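Filed under: Paper & Desk Supplies | Reader Reviews

I bought the Tirnetti yellow sheets in June, mostly because I'm a sucker for a soft, buttery color, and I've been folding little place cards out of them ever since!
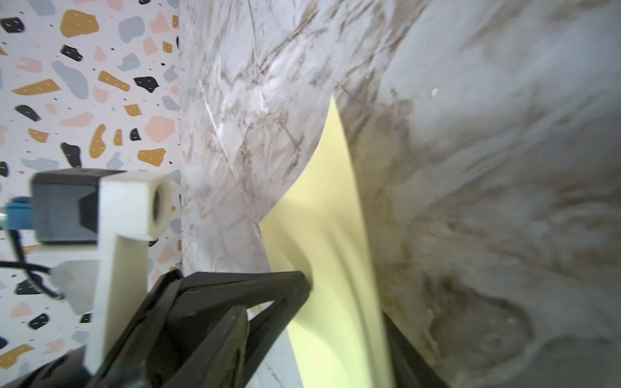 They do like to curl at the corners once you've handled them a bit (mine live in a drawer, which can't help), and a crease stays put whether you meant it or not. Still, pens glide over them beautifully, and I'd happily buy another pack of 70, maybe 2 if my sister keeps borrowing mine.

Contact us | © Sonlow, December 2019 | Back to top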